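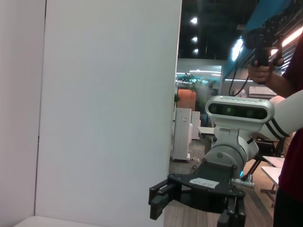 Has somebody here bought the Fludidura two-arm packing kit, and is it worth the money for a small shop? I run a repair and resale business with used lab equipment, and we send out parcels every day. The seller, a company named Clalska, let me visit them in September and try it. The arms are white and silver, each one comes with a black gripper, and the person who teaches the movements keeps a black handheld controller with a cable in the hand. I liked what I saw, but I am not a technical person and it is a lot of money for me. The offer they sent is 3902 for one year of rental, with the grippers, the controller and two mornings of training inside the price. Delivery is extra. I have tried to ask them the next things and I received only half answers:

How long does it take until a new person can teach a new box size? They told me "very quick", which for me is not a number.

Does the camera head have to be calibrated again if I move the table? We move ours often, because the shop is also the storage.

What happens with brown paper? Almost everything we send is cardboard wrapped in brown paper and closed with clear tape. The brochure shows only clean boxes.

I would be thankful for answers from people who use it in real work. I have already read the brochure two times.

Grigoris Karras
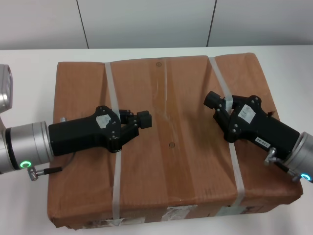
I rent the same kit since last year, so I can tell you how it is with us. We are three people and we send spare parts for sewing machines.

Your first point. My colleague Sharon had never touched a robot before, and after the two training mornings she could teach a new box size in 85 minutes. Now she is faster. It depends more on how patient you are than on the kit. If you make the movement nervous, the arm also repeats it nervous - you will see this the first day. Make the movement slow, save it, and only then increase the speed in the menu.

Your second point. Yes, you have to calibrate when the table moves, also when it moves only a little. They give you a printed card with a pattern and you lay it on the table and start the program. It is not difficult, but you must do it before the work and not in the middle. We put marks on the floor with tape for the table legs and this helped us more than any setting. If you really move your table every day, I would think twice, or buy one table only for the arms.

Your third point, the paper. When the paper sits tight on the carton, the grippers hold it well. When it is loose in the corners, the fingers take the paper and the carton stays where it is. We fold the corners over and put two strips of tape across the top before the arms get it. Old labels are also a problem if you reuse the carton. Half torn labels come off under the fingers and then you have small pieces on the table. I remove them first if I have time.

Large flat boxes need both arms, one from each side. For this you must ask for the paired mode, and it was not switched on when our kit arrived. I wrote to the support and had it the next morning. Please ask for it before you sign, and ask that they write it in the offer.

One more thing about the price. For us the rental was 1635 for the first half year and we could stop after it. Ask them if this is still possible. I would not take a full year without trying it with my own boxes.

Taner Kaplan

too expensive. look at Lis, they have one arm version and you can lease by month. I did not use it with paper

Witold Szewczyk

I want to add to what Taner wrote, because I had both. The Lis arm is good and the people are friendly, but with one arm you can not turn a wide box, you can only push it. For small cartons it is enough. If your biggest parcel fits under one arm when you carry it, take the Lis and save the money.

For the Fludidura: the finger pads wear out. In our workshop a set lasts 5 months, and new ones are not included in the rental. Brudia sells pads that fit, but ask Clalska first if this changes your warranty, in my contract it did. Also look where the cables go at the wrist. Ours was touching the box at each turn until I fixed it higher with a strap.

Bring your own parcels to a second visit, the ugly ones too. Clalska agreed when I asked, and I stayed there until 4 in the afternoon with a car full of boxes.

Roman Kubiak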